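Kowalchuk Mending Notes
README, last revised 19/12/2021

Hello, and thank you for downloading this. What you have is a collection of 928 short written notes on repairing and altering everyday clothes, gathered over several years from the paper cards kept at the Kowalchuk sewing room and typed up so that other people can search them, sort them, print them and argue with them. I'm Brock Gill, and I did most of the typing, so please send the spelling mistakes to me.

The notes were written by people who mend, for people who mend. Some are two lines long ("Cuff frayed, turned and restitched, used old thread from the hem") and some go on for a page and a half about a single coat lining. I have left them that way. I tried in the beginning to make them all the same length and shape, and the result was so dull that I threw out a whole August of work and started over from the cards.

What's in the folder

notes.csv – the main file, one note per row
garments.csv – a list of garment types and the spellings we settled on
stitches.txt – names of stitches, with the local names people used for them
druder_map.csv – links each note to its old card number in the Druder drawer
CHANGES.txt – what I fixed and when I fixed it
LICENSE.txt – please do read it, it's short

Columns in notes.csv

id: a plain number. There are gaps. A gap means a card was a duplicate or was too faded to read.
garment: pants, jeans, shirt, coat and so on, matching garments.csv.
place: where on the garment the trouble was, such as knee, seat, pocket, hem or collar.
trouble: what was wrong, in the mender's own words.
fix: what was done about it, also in the mender's own words.
thread: weight and fiber if the card gave them. Often blank.
minutes: how long it took. Take this one with a big pinch of salt, as plenty of us stop for tea and forget to stop the clock.
card_set: Druder or Andumitz, depending on which drawer the card came out of.

The two drawers

Of the notes, 564 come from the Druder drawer, which is the older one and leans heavily toward work clothes, wool coats and children's things that were handed down until they were more patch than cloth. The rest come from the Andumitz drawer, which started when that shop closed and its cards came over to us in a cookie tin. The Andumitz people were much tidier writers than we ever were, but they loved abbreviations. "RSD w/ z.z., pr. open" means right side down with zigzag, pressed open. I expanded the ones I was sure of and put a question mark after the ones I wasn't.

A word about denim

Denim gets more mail than everything else put together, so let me say a little here. Most of the jeans notes deal with the inner thigh, the knee, and the corners of the back pockets, where the rivet or bar tack holds firm and the cloth next to it gives up. The usual advice on the cards is to back the weak spot with a softer, lighter denim, darn across it in both directions and keep well clear of the rivet with your needle. If the pocket has decorative topstitching, several menders suggest unpicking only as much as you need and saving the old thread to match the color at the store. Orange topstitching thread comes in more shades than you'd think, and I own the wrong one in quantity.

Trims and stones get their own short group of notes. Search the trouble column for "rhinestone," "stud" or "bead." The two camps are the gluers and the sewers, and they do not agree. I've kept both sides in full. Whichever you pick, please turn the garment inside out before pressing, and put a towel under it – this appears on card after card in very firm handwriting.

Known problems

Version 3 fixed the mixed-up hem and cuff entries in the Andumitz rows, but the minutes column still has a few values that must be hours. Row 1316 is fine, by the way. People write in about it because the id is so much higher than the number of notes, and that is only the gaps again.

Some words drifted over the years. "Tacking" and "basting" both appear and mean the same thing. "Running repair" sometimes means a running stitch and sometimes just means it was done in a hurry.

There is nothing in the notes about leather or fur, and very little about knitwear. Dunater keeps a good set of knitting cards and I'm hoping they will let me type those up next.

Using the notes

You may copy them, translate them, print them for a class or hang them over your machine. If you publish something from them, please mention the Kowalchuk Mending Notes and say which version you used. If you add notes of your own, keep the same columns and put your own name in card_set, so that I can tell your cards from ours when you send them back to me. I do hope you'll send them back.

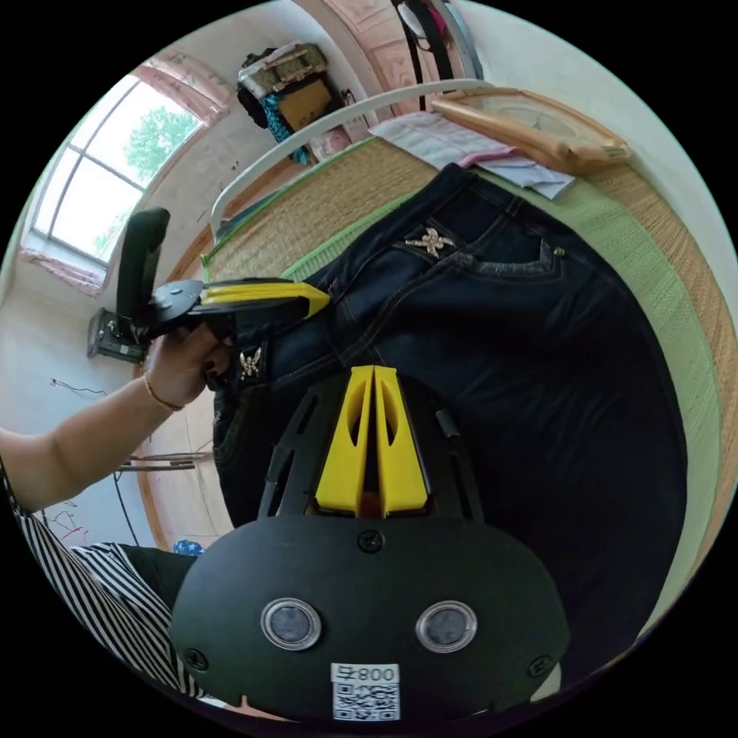

Dark blue jeans with orange stitching and a rhinestone flower on the back pocket.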